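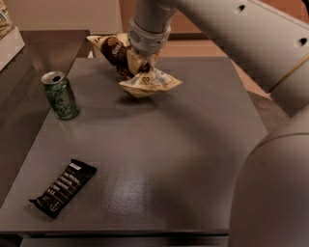

Most advice on cleaning a painted tabletop is written by people who want to sell you a spray. I have been through a fair few of these products and I remain unconvinced by nearly all of them. The usual pitch is that paint is delicate and needs its own special cleaner, preferably one with a picture of a leaf on it. What paint mostly needs is to be left alone by anything gritty or strong. Dark grey with a slight gloss, as on the table with the green drink can and the snack bar on it, is the finish I get asked about most, and it is also the one that makes people panic, as every smear catches the light and looks worse than it is.

What you need

A washing-up bowl of lukewarm water
Ordinary washing-up liquid
2 soft cotton cloths, one for washing and one for drying
An old, very soft toothbrush for edges and corners

You do not need microfibre. It does a decent job, but so does a worn-out T-shirt, and the T-shirt is free. I bought a Feltbridge cloth that was meant to lift grease with water alone. It pushed the grease from one side of the table to the other.

Step 1. Get the crumbs off dry

Clear the table completely and brush the loose bits into your hand with a dry cloth. Go lightly. Crumbs, salt and sugar are hard enough to mark a gloss finish if you press down and scrub, and a fair share of the fine scratches blamed on cups and plates come from wiping over grit with a damp sponge.

Step 2. Try it on a bit that doesn't matter

Put one drop of washing-up liquid in a cup of water and rub a small patch on the underside or the back of a leg. Look at the cloth. If it has picked up colour, stop there. Either the paint hasn't hardened or it was the wrong paint for a table to begin with, and no amount of careful cleaning will sort that out. Tins tend to say "dry in a few hours", which tells you when you can touch it. Going hard takes a good deal longer, often weeks, and I wouldn't trust a cold garage in November to manage it at all.

Step 3. Wash

Add a small squirt of liquid to the bowl. Wring the cloth until it stops dripping, then wipe in straight lines from one end to the other, overlapping a little each time. I know the circular motion has its followers. On a flat colour it leaves swirls that show up as soon as a lamp goes on.

Rinse the cloth often. For a textured finish, use the toothbrush in the direction of the grain, with hardly any pressure.

Step 4. Rinse and dry

Change the water and go over it all again with no soap. People skip this one and then complain of a cloudy film, which they try to shift with more soap. Dry straight away with the second cloth.

Now crouch down and look across the top with the light behind it. Streaks you couldn't see from standing will be plain enough. Breathe on them and buff.

Sticky rings and dried spills

Lay a damp cloth over the mark for a few minutes and let it soften. Wipe, and repeat if you have to. A knife will take the ring off, and the paint with it.

White vinegar gets recommended for everything, including this. It may do no harm once. I wouldn't make a habit of it on paint, and I can't say I've seen it beat plain soap on dried fizzy drink.

Bicarbonate of soda paste is worse advice. It is a mild abrasive, and on a gloss surface it leaves a dull patch exactly the size of the spot you rubbed. The same goes for those white eraser blocks, which work like very fine sandpaper whatever the box says.

What about polish and protectors?

I tried two. Fundix gave a nice shine for an evening and then showed every fingerprint. Brarnura was less greasy but left a faint drag on the surface, and dust stuck to it. Both claimed to guard against scratches. I scratched a treated board and an untreated one with the same key, and I couldn't tell you which was which.

There is also the problem that silicone in polish can stop new paint from sticking. If you think you might ever repaint the table, leave it off.

If it still looks bad

A shiny patch on a matt table, or a dull patch on a gloss one, is wear and won't wash out. You can rub the whole top down lightly and put on another coat, or you can put a tray over it. I went for the tray.

Paint that has gone soft where hot mugs sit should be left bare and dry for a few days before you judge it. Sometimes it firms up again. Mine did on one side only, and I have no good explanation for that.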